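Stargazing From the Kitchen Table: Tips for Meteor Watchers Who Like Their Comforts

I have been dragging a lawn chair into the backyard for meteor showers since before my knees started complaining about it, and over the years the preparation has moved indoors. Half of a good night under the sky gets done at the kitchen counter! So these are my household tricks, in no special order, for anyone planning to sit up late in October.

Start with the red light. Your eyes need a good long while to get used to the dark, and one flick of the porch switch ruins it. I used to buy red flashlights and lose them. Now I stretch a piece of red cellophane (the stuff from gift baskets) over an ordinary flashlight and hold it on with two rubber bands. Double the layer if it still looks pink. Diane Fehr, who lives over in Trokidthorpe where the skies are much better than mine, paints her bulb covers with red nail polish, two coats, and swears they last for years.

Tape over the refrigerator light too. I mean it. You will go in for a snack at 2 in the morning, you will open that door, and you'll be seeing a big yellow rectangle for the next twenty minutes. A square of painter's tape and a scrap of brown paper bag will do for a fridge with a cool LED bulb. If yours has the old hot kind, leave it alone and pack a cooler before sundown.

Food is the thing people get wrong. Anything crinkly is a nuisance and anything sticky ends up on the binoculars. I make sandwiches at suppertime, cut them small, and wrap them in a dish towel so I can find them by feel. Canned fish mashed with mayo and a little celery holds together nicely between two slices of bread, and so does egg salad, as long as it stays in the cooler.

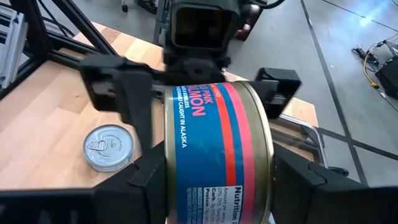 Soup goes in the wide thermos. Fill it with boiling water first, let it stand for 9 minutes with the lid on, pour that out, and then put your hot soup in. Mine used to be lukewarm by midnight and now I have to blow on it.

Dew is the next enemy. It settles on everything — the charts, the chair, your hair. Print your star chart and slip it into a gallon freezer bag, then write on the outside with a grease pencil, and it wipes right off in the morning. For binoculars, I keep a clean wool sock over each barrel until I need them. Never wipe a lens with a paper towel, and don't bring cold optics straight into a warm kitchen. Zip them in their case outdoors, carry the case in, and leave it shut until breakfast.

Counting meteors takes no gadgets at all. Noémie Chan taught me to use dried beans: one bean from the left pocket to the right pocket for every streak you see. My best night ever was 84, out at the old Nernham boat ramp, and I started with 100 beans, so it was getting exciting toward the end there. My worst was zero, and I ate all the sandwiches anyway.

Last thing, blankets. Put one under you as well as over you, because a lawn chair lets the cold come right up through the webbing. An old yoga mat works too, and it shakes dry in no time. Run your top blanket through the dryer right before you go out and roll it up tight so it holds the heat while you get settled.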